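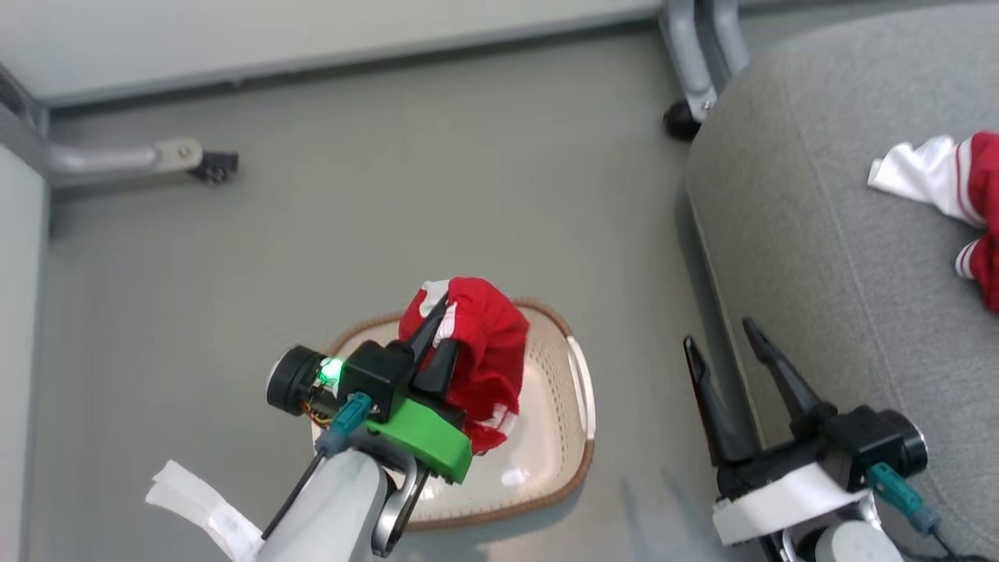 Itziar Belmonte
Redactora de Hogar en Zavik
13 de enero de 2018

Imprimir | Enviar por correo electrónico

Cómo lavar prendas rojas con blanco sin acabar vestido de rosa

Hay diseñadores que un día decidieron que el rojo y el blanco quedaban bien juntos en la misma prenda y luego se marcharon a casa, donde supongo que lava otra persona. Para los demás queda el problema de siempre: el rojo es el color que más ganas tiene de viajar y el blanco es el primero en ofrecerle alojamiento. Separar la colada por colores, el consejo de toda la vida, no sirve de nada cuando los dos colores vienen cosidos.

Antes de lavar: la prueba del trapo

Busca una costura interior de la parte roja, donde no se vea el estropicio si lo hay. Humedécela con agua templada y una gota de detergente, aprieta encima un trapo blanco y espera 2 minutos. Si el trapo sale blanco, enhorabuena, tienes una prenda civilizada y puedes saltarte media página. Si sale rosa, sigue leyendo y no uses ese trapo para las gafas.

Mira también la etiqueta. Ya sé que la cortaste porque picaba. Si todavía existe, fíjate en la temperatura máxima y en si dice "lavar por separado", que es la manera que tienen los fabricantes de confesar sin abogado.

El primer lavado, a mano

1. Llena un barreño de agua fría. Fría del grifo, sin añadirle "un chorrito de caliente para que limpie más".
2. Disuelve el detergente antes de meter la ropa. Mejor líquido y para colores; el de ropa blanca suele llevar blanqueantes que al rojo le sientan como una mudanza.
3. Sumerge la prenda extendida y muévela sin retorcer durante 4 minutos. No la dejes en remojo mientras contestas mensajes. El remojo largo es justo lo que necesita el tinte para instalarse en el cuello.
4. Aclara con agua fría hasta que salga transparente. Si se te acaba la paciencia antes que el color, cambia el agua del barreño y vuelve a empezar.
5. Enróllala en una toalla vieja, de las que ya no le enseñas a nadie, y aprieta.

Sobre el vinagre y la sal hay opiniones para llenar una sobremesa entera. Mi abuela echaba los dos y además rezaba. Los tintes actuales se fijan en fábrica y, si allí no lo hicieron bien, no lo va a arreglar el aliño de la ensalada. Tampoco he visto que estropee nada, así que, si te da tranquilidad, adelante.

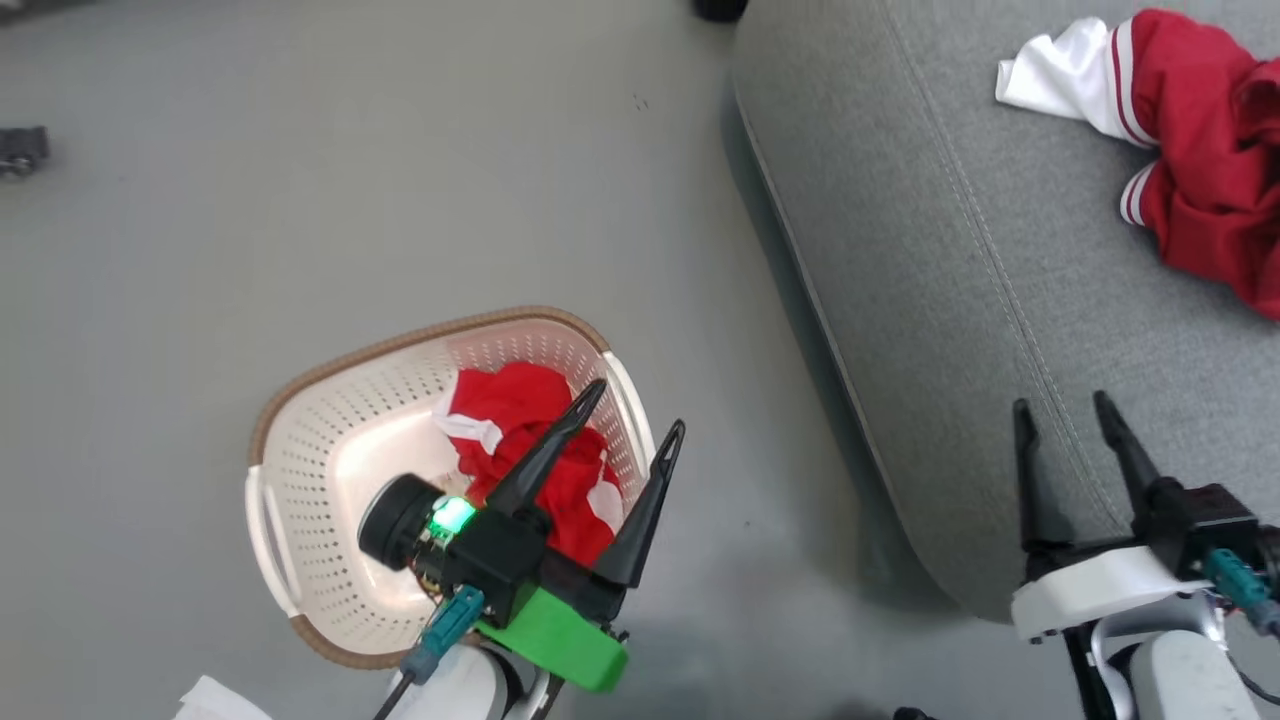

La espera también cuenta. La mayor parte de los disgustos que nos escriben a esta sección no ocurren en el tambor, ocurren antes o después: la camiseta sudada hecha una bola desde la noche del partido, la colada terminada que se queda en la lavadora hasta que alguien se acuerda de que tiene lavadora. Tela mojada contra tela mojada, a oscuras y sin prisa. Saca la ropa en cuanto acabe el programa y, si no puedes tenderla, al menos sepárala.

Cuando ya pase a la lavadora

Pon un programa corto y en frío, con la prenda del revés y en compañía de otras oscuras que no tengan nada que perder. Las toallitas atrapacolor ayudan con el tinte suelto, aunque conviene no tratarlas como un seguro a todo riesgo. Yo uso las Pallero porque son las que hay en el supermercado de abajo, y no tengo un motivo más noble.

Para secar, sombra y percha ancha, con la parte blanca hacia arriba si el diseño lo permite. La secadora, ni en invierno. Si planchas, hazlo del revés y solo cuando estés seguro de que el blanco sigue siendo blanco: el calor fija las manchas con una eficacia que ya quisiéramos en otros aspectos de la vida.

Si ya se ha puesto rosa

No la seques. Vuelve a lavarla enseguida, sola, en agua fría y con detergente de color. Si no cede, puedes probar un quitadesteñidos apto para prendas de color, siguiendo el envase al pie de la letra y probándolo antes en la misma costura del principio. La lejía se come el rojo, deja el blanco amarillento y te obliga a explicar cosas.

Si nada funciona, el rosa está muy bien. Tengo un jersey así desde junio y ya me han preguntado dos veces dónde lo compré.

Artículos relacionados

- Manchas de hierba: 11 remedios y los pocos que merecen el esfuerzo
- Tender en un piso sin balcón
- Probamos el detergente en láminas Zomulstead
- Cómo doblar una sábana bajera sin pedir ayuda
- 16 cosas que no deberías meter en la secadora

Zavik utiliza cookies propias y de terceros para mejorar tu experiencia. Si continúas navegando, consideramos que aceptas su uso. Más información | Aceptar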